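Who Gets Counted When a Company Counts Its Diversity

By a staff columnist
March

Print this article | E-mail this article
57 comments | 600 shares

Every spring the reports come out. They have wide margins and a letter from the chief executive, and somewhere near page four there is a ring-shaped chart showing how many women work there, how many people of color, how many people who ticked a box marked "other" and were thanked for it. I have read a lot of these reports. I read them the way I read the back of a cereal box, with attention and without much faith.

The one that set me off this year came from Korker, the delivery company. Korker says 57 percent of its workforce comes from groups it calls underrepresented. That number is in very large type. It takes some patience to find the table where the workforce is broken out by pay band, and once you get there the picture gets cloudy. The warehouses and vans are where you find nearly all of that 57 percent. The top band is listed as "reported in aggregate," and the aggregate is not reported.

I don't think Korker is lying. I think Korker has figured out what the number is for. It is for the front page of the report, and for the slide shown to new hires, and for the paragraph a spokesperson reads when something goes wrong. A number used that way doesn't have to be false to be useless.

People I respect tell me I'm being unfair. Counting, they say, is where everything starts. You can't fix a gap you haven't measured, and ten years ago most of these firms measured nothing and told anyone who asked that they hired "the best person for the job." I accept all of that. I was around for it. I once sat in a meeting where a manager explained that the department had no women because no women had applied, and then it came out that the job had been filled over lunch.

So yes, count. My trouble is with what happens after the counting, or more often doesn't.

Take Ultero, which sells scheduling software to hospitals and clinics and has won praise for its mentoring program. The program pairs junior staff from minority backgrounds with senior people for a year. Ultero says 87 percent of those who took part would recommend it. Would recommend it to whom? And what became of them? If you are going to ask people whether they liked being mentored, you might also ask whether they got promoted, got a raise, or still work there. I wrote to the company with those three questions and received a link to the same page I had been reading.

Hospitals and the firms around them are a good place to look at this, since medicine has such a clear ladder. There are the people who clean the rooms, the people who move the patients, the people who write the orders, and the people whose names go on the wing. Walk up the ladder and the faces tend to change. Then look at who is in the brochure. The brochure is always more mixed than the board.

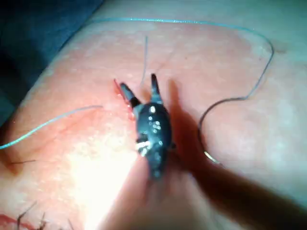
A surgical gripper held over skin, jaws open.

What bothers me most is that the new money in health care arrives with the same promises as the old. We are told that better tools will mean fairer treatment, that a system with no opinions can't discriminate. I'd like that to be true. But somebody chose which patients to test on and which hospitals could afford to buy, and somebody picked which complaints were worth a fix in the next version. Those people were hired by other people, and we are back to the ring-shaped chart.

There is a habit, when you raise this, of being handed a success story. Mine this year was Hidayat, a small training outfit that helps adults without degrees into technical jobs. I went looking for the catch and found a smaller one than I expected. Hidayat publishes its dropout figures. It says where its graduates end up, including the ones who went back to the job they had before. Out of 1,000 people who started its courses, 600 finished, and it doesn't dress up the rest as "still on their journey." It is the first report of this kind I've read where I came out knowing more than I did going in.

The catch is the employers. Several of the firms that put their logos on Hidayat's website take its graduates on short contracts and let the contracts run out. The logo stays up. I can't tell from the outside how often this happens, and Hidayat, which needs the logos, is careful in how it talks about it. I don't blame it for that. I do blame a setup where the organization doing the work has to be polite to the ones collecting the credit.

Then there is Isska. Isska dropped its diversity report altogether this year and put out a short statement saying the work was now "part of everything we do." I have heard this phrase used about safety, about the environment, and once about listening. In my experience, when a thing becomes part of everything, its budget goes first and its staff go next. Some readers will say a skeptic like me should be pleased that the glossy report is gone. I'm not. A bad report can be argued with. I can hold up last year's and ask why the line went down.

Here is what I would want, and it would fit on one sheet of paper. Show the numbers by pay band, all the way to the top. Show who was promoted and who left. Show the same table every year, in the same order, so that a person with a pencil can compare them. Leave out the letter. Leave out the photographs of people laughing at a laptop.

I've been told this is too much to ask, that small groups could be identified and that privacy matters. It does. Yet the same companies have no trouble finding their one Black vice president when they need someone for a panel. She has been on every panel. If she is visible enough for that, then her pay band can probably stand to be included in a table.

I may be wrong about Korker. I may get a letter telling me that the top band is in fact a model of fairness and that I should have called. I'd be glad to print it, with the table attached.

E-mail the editor | Print this article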